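Why do LEGO bricks stick together?

I love LEGO, and I've got a question for you. When you press two bricks together, what is holding them? There's no glue and there aren't any magnets, so have a look at a brick and let's work it out.

The little round bumps on top are called studs. Turn a brick over and you'll find it's hollow, with walls and usually some tubes or a thin post inside. The studs are a teeny bit too big for the space, so when you push, the plastic squeezes and grips them. Grown-ups call this friction -- it's the same thing that stops your socks sliding off your feet!

Bricks are tall and plates are flat. A baseplate is the big thin one you build on, and it's studs all the way across. I keep a gray one at home (well, I spell it grey).
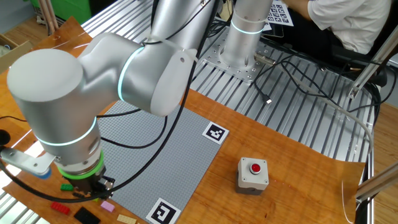
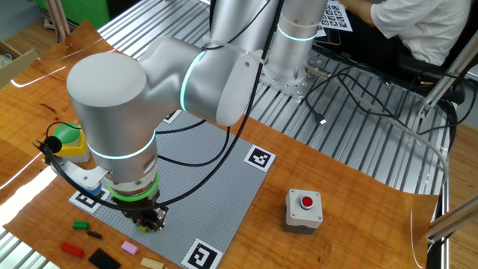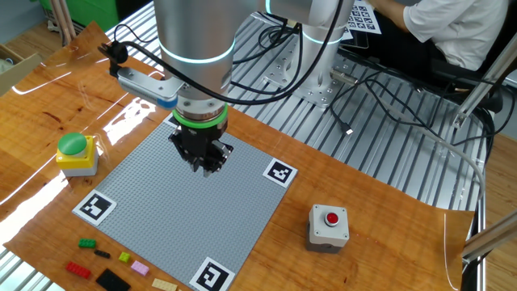
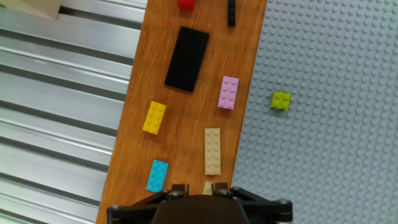
A grey baseplate on a wooden surface. In the last picture, look for the yellow brick and count its studs: two rows of four.

We call that yellow one a "two by four". Can you find the big black plate near it? It has studs in a grid too, but it's much flatter than a brick.

Now try this at home. Take two bricks that are two by four. Join them by just one stud and pull them apart. Easy! Now join them by all eight and pull again. Much harder, isn't it? More studs means more gripping, so if your tower keeps falling to bits, overlap your bricks more -- like the bricks in a house wall.

Next time: why do marbles roll so far?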